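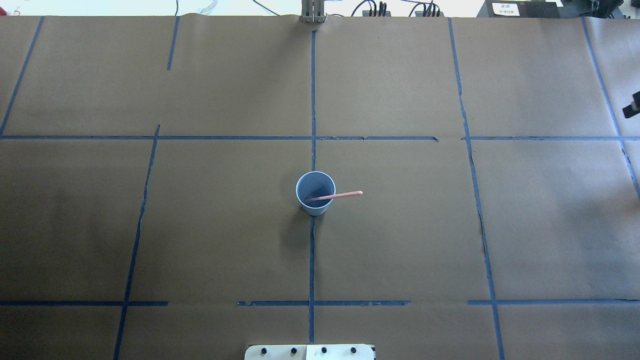

Bon, le dossier d'isolation est parti. Enfin. Trois mois que je traîne ça, entre le devis perdu, le devis refait et la banque qui voulait encore une attestation. Je note tout ici vite fait avant d'oublier, plusieurs d'entre vous m'ont demandé où ça en était.

Donc : prêt travaux pour les combles et le mur nord. 126 euros par mois, sur une durée que je préfère ne pas regarder trop souvent. Frais de dossier, 199 euros – là j'ai tiqué, j'ai demandé un geste, réponse non. Poli mais non. Chez Prerkus c'était gratuit sauf que le taux était plus haut, alors bon.

Côté artisans, deux devis. Bremley, rapide, propre, mais deux lignes en tout et pour tout, impossible de savoir quelle épaisseur ils posent. Et puis Christos Koutsoukos, qui est resté une heure et demie à ramper là-haut avec sa lampe et qui m'a envoyé quatre pages. Plus cher. J'ai pris Christos. La banque voulait de toute façon la résistance thermique écrite noir sur blanc, et elle n'y était que chez lui.
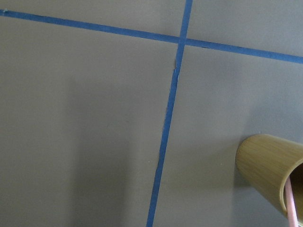 L'étanchéité à l'air, c'est le morceau que j'avais complètement zappé. Pas dans le devis Bremley, une ligne chez Christos, et 65 euros de rouleaux si je fais moi-même le tour de la trappe. Je vais le faire moi-même. Attention quand même, du vrai adhésif pour membrane, pas le ruban de masquage bleu du peintre, celui qui fait des croix sur une surface grise et qui n'est pas prévu pour tenir des années sous un toit. J'avais failli en commander six, Austra m'a arrété à temps.

Reste le délai de rétractation, puis le déblocage des fonds. Versement direct à l'artisan sur facture, donc ne payez rien d'avance de votre poche sans avoir relu le contrat, chez moi l'acompte n'était pas couvert. Découvert page 3, en tout petit.

Début du chantier en décembre, normalement. Faut vider les combles d'ici là. Les cartons de cours, le lit de bébé, la luge... Si quelqu'un veut une luge, écrivez moi.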